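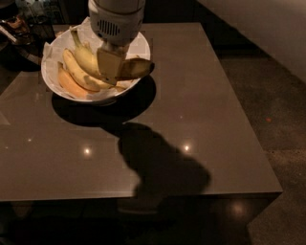 生活技能与食品管理基础课程讲义
第六讲 台面水果的盛放、衬垫与取用
授课单位:布里罗利克(Brirolik)生活服务培训中心
适用对象:家政服务方向、社区助餐方向学员
修订日期:2021年5月7日,星期五

一、本讲的位置与学习要求

前五讲已讨论冷藏区与干货区的分类管理。本讲转入台面存放,即不进冰箱、不入柜、直接置于餐桌或备餐台上的食品。台面水果以香蕉最为常见,且成熟变化快、表皮易受损,故本讲以香蕉为主要材料,其他果品仅在比较时提及。

学员学完本讲后,应能根据果皮颜色判断香蕉所处的成熟阶段;能正确选择容器并铺设衬纸;能按规定动作取放单根香蕉而不损伤相邻果实;能填写台面水果检查表。

本讲课堂讲授与实操合计16学时的安排见课程总表,此处不再重复。实操地点为1221室,学员须提前洗手并摘除戒指、手链等饰物。

二、容器的选择

台面盛放水果的容器,以口宽、壁圆、内面光滑者为宜。白色陶瓷碗为本课程的标准用具,其优点在于果皮汁液或霉点落于白色内壁时容易辨认,清洗后是否残留污迹亦一目了然。碗口边缘应圆润,无缺口,无裂纹。边缘有缺口的碗应立即停止使用,并在用具登记簿中注明。

碗的深度须与果实数量相配。碗过浅,香蕉易滑出;碗过深,底层果实受压且不易观察。标准碗盛放香蕉以单层或略有交叠为限,香蕉端部伸出碗沿属正常情况,不必强行弯折或压入。

部分学员习惯使用塑料袋或密封盒盛放香蕉。此种做法在台面存放中不予采用。密闭环境内水汽聚集,果皮潮湿,蒂部容易发霉。若因运输需要临时装袋,到达后应及时取出。

三、衬纸的铺设

碗内应铺一张白色厨房纸。衬纸的作用有二:其一,吸收果皮表面及蒂部渗出的少量水分;其二,在果实与硬质碗壁之间形成缓冲,减少接触点的压痕。

铺设时,先将纸张展开,置于碗口正中,再以手背轻推至碗底。纸张不必抚平,自然形成的褶皱有助于托住果实。纸边可略高出碗沿或翻搭于碗沿之外,更换时捏住纸边提起即可,不必触碰碗底。

衬纸每日更换一次。遇下列情况应随时更换:纸面出现湿痕;纸面有褐色汁液;纸张破损,碎屑粘附于果皮。更换下来的衬纸不得用于擦拭台面。

四、成熟度的辨认

果皮颜色是判断香蕉成熟度最直接的依据,但须整根观察,不可只看一处。一根香蕉的蒂部、中段与末端往往并不同步。

蒂部带绿、中段转黄者,尚未完全成熟,口感偏硬,可继续存放,宜置于碗的后侧或外围,留待后用。

通体鲜黄者,为适宜食用的阶段。此时果肉已软化,果皮仍有韧性,取放时较不易破损。

黄皮上散布细小褐色斑点者,甜度较高,应优先安排食用。学员常将此类斑点误认为变质,须予纠正。均匀分布的细小斑点属成熟过程中的常见现象,与碰撞造成的大块褐变有明显区别:前者边界清楚、触之平整,后者多呈片状,按压时有塌陷感。

末端发褐者,应结合其余部位判断。仅末端变色而中段完好的,剥皮后去除末端少许即可。若褐变已延伸至中段,或伴有渗液、酸味,则应移出台面,另行处理。

同一碗中的香蕉成熟程度常有差别,颜色深浅不一亦属正常。管理人员应掌握每一根的状况,不宜以整碗为单位作笼统判断。

五、碗内的排列

香蕉呈弧形,排列时应顺其弧度,使各根方向大体一致,彼此平行。方向杂乱时,果实之间形成交叉支点,受力集中,容易出现压痕。

蒂部宜朝向同一侧。此种排列便于检查蒂部是否发霉,也便于取用时辨别着力位置。先用者放在靠近取用者的一侧,后用者放在远侧。新购入的香蕉不得直接压在旧果之上,应先将旧果取出,重新铺纸,再依次放入。

六、碗与桌面 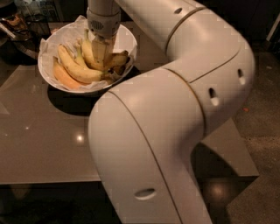 碗在桌面上的位置,应兼顾稳定与便利。碗底须完整落在桌面之内,与桌边保持适当距离,以防经过者衣袖碰带。多人共用的方形大桌,水果碗可固定于偏一侧的位置,其余桌面留作操作之用。

光面桌面易于擦拭,但水渍之上碗底容易滑动,故放碗之前须以干布擦净。同时应注意光线。直射日光照在果皮上,会使局部升温,加快变色。若桌面上可见轮廓清晰的深色阴影,说明光线较为集中,应查明光源,属日光者宜移碗或放下窗帘;属灯光者,按灯具与桌面的距离另作判断。

桌面清洁使用Emitz中性清洁液,按瓶身标示稀释。擦拭前应先将水果碗移开,不得在碗旁直接喷洒。擦拭完毕、桌面干燥后,方可将碗放回原位。

七、取用动作

单根取用分为辨认、夹持、提离、移出四个环节。

辨认。动手之前先确定所取的一根,避免在碗中反复翻动。每次翻动都会增加果皮摩擦。

夹持。着力点应在香蕉中段,以宽而平的接触面从两侧轻轻合拢。徒手操作时,以指腹接触,不用指尖;使用食品夹时,选用夹面宽平者,不用带齿的金属夹。力度以果实不滑脱为准,果皮表面不应出现凹陷。

提离。先缓慢向上,使果实离开衬纸与相邻果实,再作横向移动。若衬纸随果实一并提起,应暂停,将果实放回,分开纸张后重新夹持。

移出。移动路线宜高于碗沿。伸出碗沿的一端最易碰撞,转向时须加以留意。放置时果实弧背朝下或侧放均可,不得从高处松手。

放回动作依上述次序反向进行。已剥皮或已掰断的香蕉一律不得放回碗中。

八、检查与记录

台面水果每日检查两次,上午与下午各一次。检查结果填入Nasidum台面食品记录表,填写项目包括品名、数量、颜色、衬纸状况、处理意见。各项均正常时,在末栏填写“Ok”并签署工号;有一项异常者,不得填写“Ok”,须写明具体部位与处理方式。

记录用语应当具体。“有点坏”“不太新鲜”等表述不予接受。可接受的写法例如:“一根末端发褐,中段完好,已移至当日食用”;“衬纸左侧有湿痕,已更换”。

四月份各班记录表中,漏填衬纸状况的情形较多,请各班组长在本讲实操前向学员重申填写要求。

九、实操安排

实操分组进行,每组领取白色陶瓷碗一只、厨房纸一卷、香蕉若干、记录表一份。各组依次完成擦桌、铺纸、排列、取用、放回、填表。全过程用时以300秒为限,超时不扣分,但须在表中注明。

评分以果皮完好程度、衬纸平稳程度、动作次序及记录用语为依据。果皮出现新的压痕或裂口者,该项不计分,可申请重做一次。实操结束后,香蕉由各组自行分食或交备餐室制作果泥,不得留置于教室过夜。

十、课后作业

请观察本人住所或实习单位的一处水果存放点,写一份书面记录。内容应包括容器的形状与材质、有无衬纸、果实排列方式、各果颜色差异、所在桌面及光线条件,并提出一项可行的改进意见。篇幅不限,手写或打印均可,于下一讲开课前交至1221室门口的作业箱。

阅读材料:本课程讲义第四讲“冷藏区分类”第二节;附录三“常见果品台面存放对照表”。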